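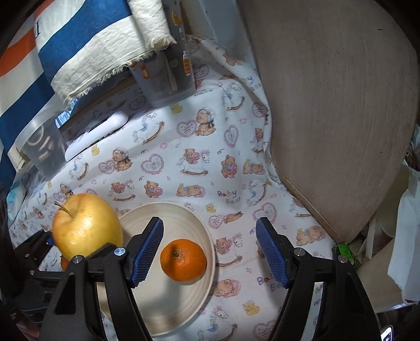
A reader wrote in to say that a fruit plate and a fruit bowl are the same thing and don't need separate entries. I've thought it over and I'm keeping them apart, so welcome to the plate entry (the bowl has its own, and it's longer).

Fruit plate

A fruit plate is a flat or nearly flat dish kept out on a table with whole fruit on it, for people to help themselves. It usually has a raised rim, and that rim is the part I'd look at first if I were buying one. Apples roll. Mandarins roll farther. A rim as high as your little fingernail will stop most of them, unless somebody bumps the table.

Cream and beige are the colors I see most, and I'm all for them, because orange and yellow fruit looks wonderful on a pale plate! Some have faint rings running around the middle. Awasthi, the pottery I buy from, made a plain ringed one for years and then dropped it from the July list, and I'm still sore about it. Travia has one that's close, a bit heavier.

What goes on it

Apples and mandarins are the classic pair where I live. A big yellow apple with a red-orange blush takes up a lot of room, so I let it hang over the rim a little and tuck the small fruit in beside it. Pears do fine. Grapes I'd put in a bowl (see that entry), and bananas really want a hook.

Keep it to one layer. That's the whole difference from a bowl, if the reader who wrote in is still with me -- on a plate you can see every piece, so the soft one at the bottom doesn't sit there for a week making trouble. Mine holds 5 pieces if they're mixed sizes, or 4 if I've bought those enormous apples again.

Apples give off ethylene gas, which hurries other fruit along. It matters a lot with a hard pear and hardly at all with mandarins, which don't ripen much more after they're picked. Mandarins dry out, though, and a warm room will do that pretty quickly. If the peel has gone stiff, try that one first.

The cloth underneath

You can put a fruit plate on a bare table, but I like a cloth, and I like a silly one. White with a print is my favorite kind, and nursery prints are the best of the lot: bears in frilly bonnets, pink hearts with lace edges, that sort of thing. They were meant for a child's room and they look great in a kitchen. Udura used to sell this type of print by the yard, and Trudex had oilcloth ones that wiped clean but always smelled a little.

Mandarin juice on white cotton should be rinsed in cold water right away. I've had good luck with dish soap after that, then a normal wash. Put the plate back once the cloth is dry, because a damp ring under pottery can leave a mark.

See also: fruit bowl; banana hook; oilcloth; table linens, printed.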